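What the Checklist Didn't Catch
Speaker notes, Edeltraud Stöckli
Vunitz meeting on shared practice for robot workcells
2023-03-26

Notes are for me first and for anyone who asks for them after. The spoken version will be looser. Where I've written PAUSE I mean it, because last time I ran through the whole thing in half the slot.

Slide 1 – title

Say hello, say where I work (Clultden, the bench-scale cells, two arms each). Say that I was asked to speak in favor of the Trummer sheet and that I agreed to speak about it. Some people will laugh. Wait for them.

I've used the sheet since June. I filled it in, I trained other people to fill it in, and I sat in the meetings where we decided how many boxes it should have. So whatever I complain about here, my signature is on a fair amount of it.

Slide 2 – what we were promised

Read the promise out loud from the slide: "A consistent start condition for every session, at every site." Then ask who in the room could say what a start condition is. Don't pick on anyone. Last time three people answered and gave three different answers, all decent. One meant where the arms are parked. One meant which objects are in the cell. One meant that the operator has had lunch.

The sheet doesn't define it either. It uses the phrase four times.

Slide 3 – the numbers

We pulled 465 completed sheets from Clultden. On 415 of them every box was ticked. Management was very pleased with that and it went on a poster.

Then we looked at how long each sheet was open before it was signed. On 207 of the 465 it was open for under a minute. Anyone who has walked around a cell and looked at it knows you can't do that and tick the whole page in under a minute. I tried. I know the sheet by heart and I couldn't do it without skipping the cables.

Don't present this as people being lazy. The operators were busy, the sheet was long, and we had set it up so that the next step wouldn't unlock until the page was full. We built a form that rewards a full page and we got full pages. PAUSE

If someone asks whether the fast sheets went with worse sessions: I don't know. We didn't record anything you could use to answer that. I'd like that to bother people as much as it bothers me.

Slide 4 – "clear workspace"

Box one on the sheet says "Workspace clear." I have never met anyone who could tell me what it means for a household-style cell, where the whole point is that things are in there. Clear of what? Tools left over from setup? The objects for the next task? Anything the arm could hit, which would be all of it?

Griretti, who wrote the first draft for us, came from packaging lines. On a packaging line a clear workspace is a real thing and you can see it from the door. I don't blame them for bringing it along. I do blame us for leaving it as box one for this long.

Keep these next three up while I talk. Give people time to look before I say anything, and then ask for a show of hands: would you tick box one?

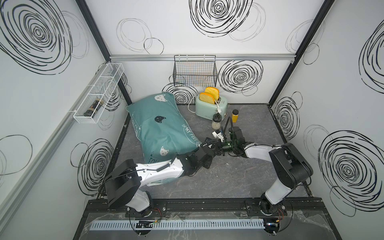
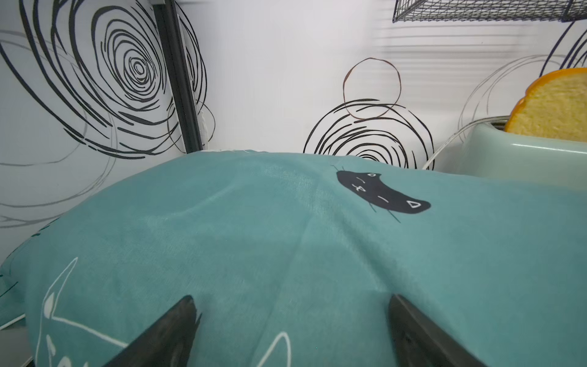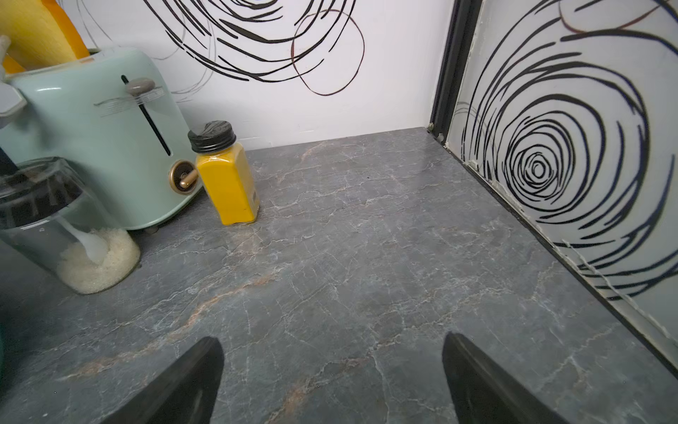

Part two: Reading a rule against a cell

Last time the hands split nearly down the middle on box one. Let the room argue for a bit. The people who said yes usually say there's nothing in there that doesn't belong. The people who said no usually point at the pillow.

Start with the wide view. The grippers are together near the middle of the floor, and there's a small white plastic part at the jaws. Our sheet has a line that reads "Arms separated unless task requires." Which task? The sheet has no field for the task. It's in a different system, under a different login, and the person signing the sheet may never open it. So the one line that would tell you whether two grippers close together is fine or alarming can't be checked using the sheet it's printed on.

The usual answer is that the operator knows. Fine. Then let the operator write it down, in a sentence, in their own words. I'd take one sentence like "both arms on the small part, center of the floor" over the entire back page.

Next point, the pillow. Look at how much of the left side it takes up, and that one forearm lies over it. Our sheet has a section on "obstacles" and a section on "task objects" and a pillow with cats on it could go in either. What did people do? We asked. Most left it out of both, since neither section had a line for soft things. Every dimension the sheet asks for assumes the object keeps its shape.

Now the second picture, from down at the gripper. Both fingertips are against the cloth, lightly, and it dips a little by the right one. The rule for contact says "No unintended contact with surfaces." I've asked a lot of colleagues to judge a view like this one and the good ones all say the same thing: I can't tell you if it's intended from one still. Quite right. Intent isn't in the picture. It isn't on the sheet either, and yet there's a box for it, and it got ticked.

There's also the matter of what that camera can see. With the cloth filling so much of the view, you get the toaster partly hidden behind it. Our guidance says wrist views must be "unobstructed." By what? In a cell with a pillow in it, a low camera is going to look at pillow. If we really enforced that line we'd be throwing out perfectly usable sessions, so we don't enforce it. A rule that everyone agrees to ignore does damage to the ones next to it. People learn which lines are decoration, and they don't all learn the same list.

Third picture. Open fingers, bare counter between them, toaster on the left, the jar of yellow powder beside it. I like this one because most of the room relaxes when they look at it. It looks tidy.

Then ask them to look at the joint along the bottom of the right-hand panel. The white lines of sealant are uneven, and toward the corner some of it is peeling or cracked. Is that a finding? Under the sheet, no. The sheet has "Panels secure," which you'd tick. I'm not claiming it matters for what the arms do. Maybe it doesn't. My complaint is that we have several lines on objects and one vague line on the cell itself, and the cell itself is what stays put from session to session. If you care about consistency between sites, I'd have thought you would start with the walls, the floor, and the joints.

Same for containers. The sheet says "Contents secured or simulated." There's a canister in the left foreground with white granules and a scoop in it. What's inside? It looks like sugar or salt to me, and I can't tell which from there. The toy bread in the other two views is easy, that's simulated. But an operator facing a jar needs a label or a list. We gave them an "or" in the middle of a tick box. You can tick an "or" without having decided anything.

(If time is short, skip to slide 8 from here. Don't rush the containers, people have opinions about the containers.)

Slide 6 – objections I expect

"Any checklist is better than none." Maybe. I haven't seen anyone test it for our kind of work, and I've seen people stop looking at the cell so that they could look at the tablet.

"The next revision fixes this." We've had revisions. Each one got longer. Ask when a line was last removed. I know of one case, and it was a duplicate.

"Auditors need it." They need something, yes. I've sat with ours. What she wanted was to open a random session and find out what the person running it believed was going on. She couldn't do that with a page of ticks and she said so, quite politely.

"You're asking for free text and free text can't be searched." True, it's a pain. I'll take a pain I can read.

Slide 7 – what I would keep

I'm not here to burn it. The emergency stop lines stay, word for word. Test it, sign it, no sentence needed. Cable routing stays too, though please split it, one line for the cables on the arms and one for loose cords inside the cell. Look back at the wide view: the toaster's cord loops across the floor to the left. That cord deserves its own line and at present it shares one with everything else that has a plug.

Gripper condition stays. Camera focus stays, with the word "unobstructed" taken out.

Slide 8 – what we're trying at Clultden

A short page. Stop button, arms, gripper, cables, cameras. Then three blank lines: what the task is, what is in the cell and where, and what looks different from last time. No unlocking tricks. If a line is blank, the session runs and the blank shows up in the weekly pile.

We've been doing it for a short while and I don't have results I would defend in public. Some of the sentences are terrible. One just says "same." A few have been useful: somebody noted that the big plastic sheet along the front had shifted, and we had no box for that anywhere.

I also don't know if it survives a busy month. It might turn into "same, same, same" and then I'll be up here complaining about my own form.

Slide 9 – asks

If your site uses the Trummer sheet, pull your own opening and signing times before the next meeting. It's an afternoon's work. Bring the ugly version.

If you're on the drafting group, please send me the written definition of "start condition." If there isn't one, tell me that instead, in an email I can forward.

Griretti has offered to sit in on a session with us, and I'd like two more sites to do the same, with the operators doing the talking.

Questions. Repeat each one into the microphone, the back row couldn't hear last time.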